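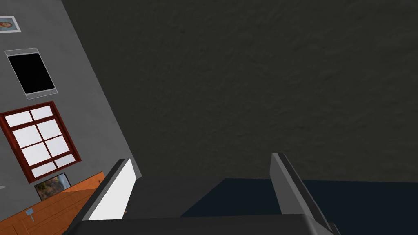 Passei as últimas semanas a trabalhar em políticas visuomotoras treinadas só em simulação e acumulei algumas queixas. Vou largá-las aqui antes que me esqueça.

Primeira: a taxa de sucesso num simulador diz-vos sobretudo quanto o simulador se parece consigo próprio. Treinam numa cozinha renderizada, testam noutra cozinha renderizada pelo mesmo motor, e no relatório aparece a palavra "generalização".

Corri a nossa política em 278 episódios no Brinby (o nosso ambiente interno, não procurem). Passou em 126. Quem viu a folha perguntou-me logo se dava para "afinar o critério". Dava, claro. Bastava contar como sucesso tudo o que fechasse os dedos perto do objeto.

Não afinei. Fui ver os falhanços um a um, à mão, com a vista da câmara do pulso ao lado dos comandos. Recomendo a toda a gente que publica gráficos de barras.

O que vi: uma boa parte dos episódios perdidos não tem nada a ver com preensão. O braço roda o pulso a meio da aproximação, a câmara fica torta, a apontar para a parede, e a política continua a emitir ações com toda a convicção do mundo. Garra aberta, nada entre os dedos, e um ecrã preto e uma janela para contemplar.

A partir daí a observação está fora de tudo o que havia nas demonstrações. Quem gravou as demonstrações sabia para onde queria ir e raramente deixava a câmara perder a bancada. A rede nunca teve de aprender a voltar.

"Mas a câmara externa compensa." Também pensei. Tapei a do pulso e repeti os piores casos: quase o mesmo comportamento. Tapei a externa: colapso total. Ou seja, naquela política a câmara do pulso estava a servir de decoração cara em GPU.

Antes que me venham falar de aumento de dados: temos. Cor, iluminação, texturas, recortes aleatórios. Muda-se o tom da madeira dos armários trinta vezes e não se mexe na orientação da câmara, que é onde a coisa rebenta.

E as texturas dão-me cada vez menos confiança. Uma janela com vidros todos brancos por igual, sem reflexo nenhum, é muito fácil de reconhecer. Desconfio que o codificador a usa como farol para se localizar na sala. Não provei isto, é palpite – mas quando troquei a janela de parede os resultados desceram, e o objeto estava exatamente no mesmo sítio.

Agora o planeador. Usamos o Patwary por cima, para propor pontos de passagem, e o Patwary só verifica colisões e limites de juntas. Para ele, um pulso virado quase ao contrário é uma solução perfeitamente válida. É válida, de facto. Só que deixa a perceção às cegas.

Juntei um termo de custo por visibilidade: penalizar configurações em que o alvo previsto sai do campo de visão do pulso durante mais de 2 segundos. Código feio, umas 30 linhas, nenhuma rede nova. Os desvios mais absurdos quase desapareceram nos casos que repeti.

Notem o "nos casos que repeti". Ainda não corri o conjunto completo e não vou pôr aqui uma percentagem. Se alguém da equipa puser, é por conta própria.

Também há um custo. As trajetórias ficaram mais lentas e, com o alvo encostado à parede, o planeador às vezes desiste. Prefiro uma desistência explícita a um braço a passear, mas percebo quem avalia por tempo de ciclo e não goste.

Sobre ferramentas: o visualizador do Ivby sincroniza as imagens pelo instante em que chegam ao disco, e eu precisava do instante da renderização. Perdi uma tarde inteira a culpar o controlador por um atraso que era do visualizador. Confiram os vossos carimbos temporais antes de mexer em ganhos.

Perguntaram-me por mensagem se um modelo maior não resolvia. Talvez. Experimentámos o Pimham, bem maior do que o nosso, e falhou com movimentos mais suaves. Ficam melhores nos vídeos, isso admito.

O que eu gostava de ver nos artigos: quantos episódios falham com o alvo fora da imagem, e durante quanto tempo. É uma métrica barata, porque o simulador já sabe onde está tudo. Nunca a encontro nas tabelas e começo a achar que há um motivo.

E não, isto não é um argumento contra a simulação. Sem ela eu não tinha conseguido repetir o mesmo falhanço com a mesma semente e mudar uma coisa de cada vez. O meu problema é com a frase "pronto para transferir para o robô" escrita ao fim de uma corrida boa.

Próximo passo: gravar demonstrações de recuperação a partir de pulsos tortos e treinar outra vez, com e sem o termo de custo. Se os dois juntos não derem mais do que cada um sozinho, escrevo na mesma.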